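Totham shared workshop: bench check, hand-held gripper pair
Date: July 5, 2023
Checked by: Chrysoula Tsakiris
Build: Anas Bouzid

1. Finger screws tight, both grippers. OK. One on the left was a quarter turn slack, nipped up.
2. Finger faces. OK to use. Pale specks on the dark faces, wipe down before the next session.
3. Jaws open fully and level. OK.
4. Top plates secure. OK.
5. Cables clear of the wrist. Comment: the left one loops over the hand. Anas to add a clip.
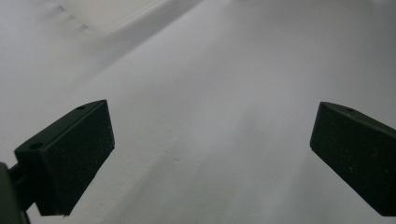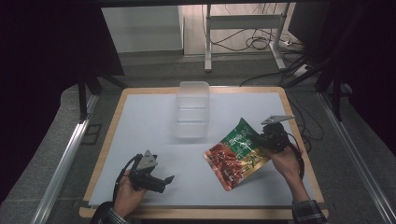 Snack bag in the right gripper, left one open. 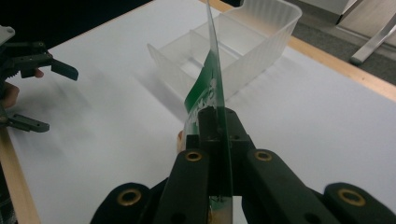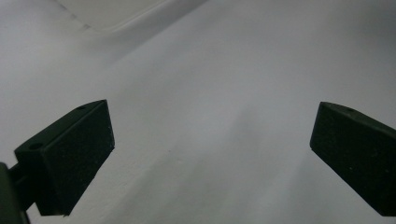 6. Floor cables. FAIL. Tape down or move behind the curtain before anyone else uses the bench.
7. Power strip switched off when leaving. OK.
8. Grip force. Not checked, Thanasis has the spring balance. Limit stays at 6 N until it is done.
9. Spare screws. 24 in the Jeteck tin, enough for now.

Recheck items 5 and 6 with Angeliki before the Kellport open evening.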